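Quem somos

A Rukberg faz cestos e pequenos organizadores trançados para a casa e para o escritório. Começamos com um único modelo, uma caixa para lenços, e hoje o catálogo tem 14 peças, quase todas pensadas para ficar em cima da mesa e à mão. Gostamos muito deste trabalho e adoramos falar dele – quem já nos visitou sabe que uma conversa de cinco minutos sobre tampas pode durar a tarde inteira!

Tudo passa pela mesa de toalha amarela. É lá que experimentamos os cestos com aquilo que as pessoas lhes põem dentro, e o preferido da casa continua a ser o de dois compartimentos: um com tampa e abertura para puxar o lenço, o outro aberto, para o que for preciso.
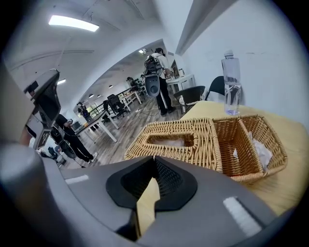
Posso usar o cesto de dois compartimentos sem lenços?
Claro, e muita gente o faz. O lado aberto serve para comandos, óculos, canetas ou correio por abrir, e o lado da tampa guarda bem carregadores e fios pequenos.

O entrançado chega-nos da oficina Wannasri, com quem trabalhamos desde a segunda coleção. Em 2022 recebemos de lá 3,000 peças e, depois da nossa verificação, seguiram para as lojas 2,870. As restantes ficaram connosco para arranjo, e algumas ganharam nova vida como vasos, porta-guardanapos e até uma cama de gato.
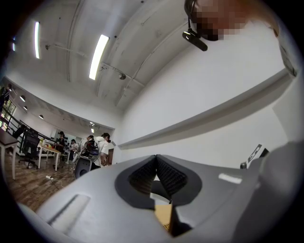
A verificação é feita à mão. Passamos os dedos pelas bordas à procura de pontas soltas, abrimos e fechamos a tampa várias vezes, pousamos o cesto e vemos se balança. Se balança, volta para trás.

O nosso espaço fica no edifício Drusteck, em piso aberto e com chão em padrão de madeira. Mudámo-nos para lá em maio e ainda estamos encantados, sobretudo com o espaço para mudar tudo de sítio quando nos apetece. 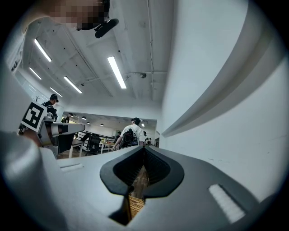 E mudamos muitas vezes! As mesas andam de um lado para o outro conforme a coleção que estamos a preparar. A próxima chama-se Irkow e terá três tamanhos, todos empilháveis, com uma pega mais larga que nos deu imenso que fazer (a primeira versão era bonita e magoava a mão).

Também fazemos reparações. Se tem um cesto nosso com uma vara partida ou uma tampa que já não assenta, traga-o – na maior parte dos casos tem arranjo, e custa-nos ver um cesto ir para o lixo por tão pouco.

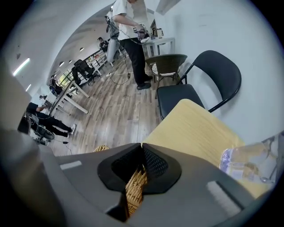 Mesa de tampo claro e cadeira de rattan com almofada, no nosso espaço.

Visitas por marcação, de segunda a sexta. Para encomendas de lojas, escreva-nos pelo formulário de contacto e indique os modelos e as quantidades.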